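Thread on the Surnden adaptation plan, now that the second draft is out. I read all 76 pages over two evenings and took notes. Posting them here because the comment period closes at the end of October and the summary on the city site leaves a lot out.

1/ Background for people who don't follow this. Surnden is supposed to have a climate adaptation plan before it can apply for the state resilience grants. The first draft came out in spring and got sent back. It had a good chapter on river flooding and almost nothing on heat.

2/ The second draft fixes that, mostly. Heat now has its own chapter. It covers shade, cooling rooms, school hours during hot spells, and a phone list for older residents who live alone.

3/ The phone list is the part I'd fund first. It's cheap, and Cerkwood has run one for years. You sign up, and on hot days someone calls in the morning. If you don't pick up after the second call, a neighbor on your form gets called.

4/ What the draft doesn't say is who makes the calls. Page 31 says "the responsible department." The staffing table at the back has no line for it. I've asked the planning office and will post the answer if I get one.

5/ On cooling rooms. The draft names 3 buildings: the library, the east side gym, and the old post office. The library and the gym have working AC. The post office needs a new system, and the cost for that sits in a different budget which hasn't been approved.

6/ It also assumes people can get to them. The last bus to the east side leaves at 6:40 pm. Indoor temperatures in the brick apartments on Mabuza Street stay high well into the night. I would like to see evening hours and evening buses handled in the same section.

7/ Trees. The target is 500 new street trees in five years. I have no problem with the number. I do have a problem with the map, which puts most of them along the river path, where there is shade already.

8/ Mabuza Street and the blocks behind the rail yard show up as the hottest part of town in the draft's own heat map (page 22). They get very few trees on the planting map (page 47). The two maps should be printed side by side.

9/ A planting budget also needs a watering budget. The draft pays for the first summer only. Young street trees need water for longer than that, and the last round of planting on Depot Road lost a lot of them in the second year.

10/ Flooding. This chapter is close to the spring version. The main change is that the levee raise has been split into two phases. Phase one covers the water plant. Phase two covers homes on the south bank and has no start date.

11/ I understand putting the water plant first. If it goes down, everyone is affected. But people on the south bank should be told plainly that phase two has no money behind it. The draft calls it "scheduled," and I couldn't find a schedule anywhere.

12/ The flood maps were made by Planus, the consultant, with rainfall records that stop before the last two wet springs. Their method note says so in a footnote on page 58. I'm not claiming the maps are wrong. An update should be possible before the council votes.

13/ Lauri Heinonen raised this at the September public meeting and was told new model runs would take 18 weeks. That would push the vote past the grant deadline. He suggested adopting the plan now with a clause that the maps get redone within a year. I think that's sensible.

14/ Basements. There are roughly two pages on backflow valves and sump pumps, including a cost share for homeowners. Renters are left out completely. If you rent a basement unit, your landlord has to apply, and nothing in the text makes them do it.

15/ Cerkwood lets tenants file the form and then contacts the owner. It would take one extra paragraph to copy that.

16/ Monitoring. The draft promises a progress report every two years. It doesn't list what will be measured. I'd want at least trees alive after three summers, calls made on hot days, valves installed, and feet of levee finished.
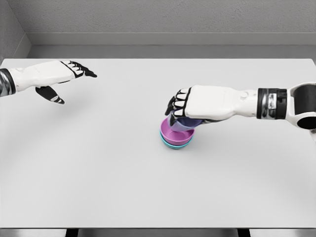 17/ The same chapter says the report will go to the council "as appropriate." Please change that to a fixed month and put the report online. The 2019 energy plan had the same wording and I have never been able to find a report from it.

18/ Money. The funding table lists the state grant as the source for nearly everything. There is no column for what happens if the city gets only part of it. Ranking the projects would be enough. Right now a bench canopy and a pump station carry the same priority mark.

19/ A few small things. The glossary defines "stormwater" two different ways. Page 40 refers to an Appendix D, and the file I downloaded ends at C. The contact number on the cover goes to the parks office. They were nice about it but couldn't help.

20/ How to comment. There's a form on the planning page, or you can mail a letter to the clerk. Give a page number for each point. The office has to respond in writing to comments on specific sections, and general ones get grouped together.

21/ You don't have to live inside city limits. People who work in Surnden or own property there can comment too. The form asks which one applies to you.

22/ My own comments are going in this week. They cover the phone list staffing, the planting map, the map update clause, and tenants filing for valves. Feel free to reuse any of it in your own words.

23/ Correction to 5: the gym's AC works in the main hall only. The side rooms don't have it. Thanks to the two people who wrote to me about that.

24/ Several people asked for the page list, so: heat map 22, phone list 31, planting map 47, method footnote 58. The funding table is in Appendix B, and the basement section starts right after the levee chapter.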